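Teaching an arm to clear a table (in simulation), my project write-up

So I promised on the course page that I'd put up a readable version of my report, without the appendix that even my marker said he skimmed. The project was called Mondamlow, a name I picked at midnight when the form needed one, and the question behind it was pretty simple: if a person who has never touched a robot wants to show one a job, is it easier to steer it live or to drag it through the motions a bit at a time?

Everything was done in simulation. I'd hoped for time on the real arm in the Furnival lab but the booking sheet was full until March, and by then I needed to be writing up. I was grumpy about that for a week and then got over it, as a simulated arm can be reset with one key and never needs anybody to stand next to the stop button.

The two ways of showing it

The first was remote control. You hold a game pad, the left stick slides the gripper over the table, the right one does height and twist, and a trigger closes the fingers. It all gets recorded as you go, including every wobble and every time you stop to scratch your nose.

The second was what I called posing. You grab the gripper on screen with the mouse, put it where you want it, press save, and carry on to the next spot. The software (Flornix, which I'd used in second year and still half hate) fills in the movement between the saved poses. It's the nearest thing I could get to taking a real arm by the wrist and walking it through the job.

The job itself was tidying: pick up a piece of fruit from the table and put it in the basket, leaving the other things where they are. I thought that would be too easy. It wasn't!

What I noticed while recording

Remote control was much more fun, and people got the hang of it quickly, but depth is horrible. On a flat screen you think you're right over the thing and you're really behind it, and then you come down and knock it away. I added a second view from the side, which helped, though people kept forgetting to look at it. My own recordings were the worst for this, I think because I'd got cocky.

Posing was slower and a bit dull. The recordings came out lovely and smooth, but the filled-in movement doesn't know what's in the way. If you saved one pose on the far side and the next over the basket, the arm would take the shortest route and sweep straight through whatever stood between. You learn to put in an extra pose high up, and once you've learnt it you do it every time, so the habit gets into the recordings too.

The bit I'd underline for anyone doing this next year is the approach. I recorded a lot of runs where the fingers came in from one side, close against the apple, before I'd straightened up to go over the top of it. 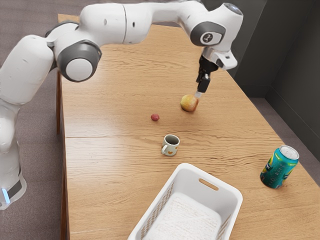 A person fixes that without thinking, a small nudge across and then down. The trained arm copied the coming-in-close part faithfully and was much less reliable about the nudge. When I threw those runs out and recorded new ones that went high first, then across, then down, it behaved a lot better, and I'd only changed how I was holding the pad.

The berry was its own little misery. It's tiny next to the apple and with the game pad I needed up to three goes to get hold of it. With posing I could zoom in and take my time, so all the berry runs I kept are posed ones.

What I'd do differently

I'd mix the two from the start: game pad for the big movements, mouse for the last bit before the grip. I only tried that at the very end, on a Saturday, and there isn't enough of it to say anything proper in the report. I'd also name my files sensibly. Half a day went on working out which "final_new" was the good one.

Comments

billasska: Did you keep the failed runs? We found a few of them handy for teaching ours to recover after a miss.

Reply from author: Kept them all but never trained on them. Wish I'd thought of that!

padlock_tea: The side view thing is so true, I never looked at mine either.

More from this page
Game pad settings I ended up with
Getting Flornix to stop crashing on save
Notes from my project talk

Contact | Copyright the author | Back to top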